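To: Drirkgate Allotments and Gardens list
From: Bronwyn Nepia
Subject: Re: [drirkgate-gardens] Rain barrels, and the water being off in September

Replying to the whole list, as I had the same questions from several people off list.

On the evening of the 18th, a plot holder on the Plindden side wrote:

> I have just taken over plot 26 and there is one old barrel
> on it with no lid. The notice on the gate says the standpipes
> will be off for part of September. How much water do I need to
> store for a plot that size, and is it OK to use what has been
> sitting in the barrel since before I came? It smells a bit. Also
> is there any rule about how many barrels we can have, and can I
> run a gutter off the shared shed?

Taking these in order.

How much you need depends on what is still in the ground. By September most of us have cleared the potatoes and onions, and the beans are nearly done. What still wants water is leeks, young cabbages, late lettuce and anything you have sown for winter. On my own plot I get by on two full cans every other day in a dry week, and less if I have mulched. If you have one ordinary barrel and it is full when the standpipes go off, and you keep it for the seedlings and the leeks, you should manage. Established fruit bushes can be left alone.

The smell is leaves. A barrel with no lid collects them all through the fall and they rot at the bottom. The water is fine on soil around shrubs and fruit. I would not put it on lettuce or anything you eat raw, and I would not put it on seed trays, where it can cause the seedlings to rot off at the stem. Empty it onto the bushes, tip the barrel on its side, scrub it out with a stiff brush and plain water, rinse it twice and set it back up. Do this soon so there is time for it to fill again.

Get a lid on it. A proper lid is best, but a square of board with a brick on top works. If you have a downpipe going into it, cut the hole close to the size of the pipe and stretch some fine mesh over the gap, held on with a loop of wire. That keeps out leaves and most of the mosquitoes. It also keeps out wildlife. We had a drowned hedgehog two years ago on the McKinnon Lane side and I don't want another.

Stand the barrel on something solid. A full one is heavier than people expect, and a couple of loose blocks on soft ground will sink on one side after the first wet week. Firm the soil, lay a slab, check it with a level, then put your blocks on the slab. You want the tap high enough to get a can under it. If the tap drips, take it out and wrap the thread with plumber's tape before you buy a new one. The washer goes on the inside of the barrel.

There is no limit on barrels in the rules. The only thing written down is that they must be inside your own plot and not on the path. If you have more than one, link them near the top with a short piece of hose so that the second fills when the first is full. Cut the hose a little long, as it comes off if it is pulled tight.

As for the shared shed, the gutter on the north side already feeds the 3000 liter tank, and that tank is for everyone, so please don't divert it. The south side has no gutter. Anyone who wants to put one up should write to me first and say which plots it would serve. I have no objection if the three nearest plots agree among themselves. 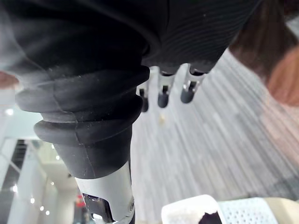
Can I use water from the shared tank while the standpipes are off?
Cans only, filled at the tap on the tank, and no hoses or pumps.

The tank was close to full when I checked the gauge. If it drops to a quarter I will write to the list and we will keep what is left for seedlings.

Two other things. The gate code changes at the end of the month and I will send the new one separately. And whoever left the blue watering can with the Pumby sticker by the compost bays, it is on the hook inside the shed door.

Bronwyn

On the same evening, at 2105, the plot holder at the far end of McKinnon Lane added:

> I have a spare barrel, sound but no tap. Free to anyone who can
> collect it with a wheelbarrow.

I believe this is still available. Please reply to them directly and not to the list.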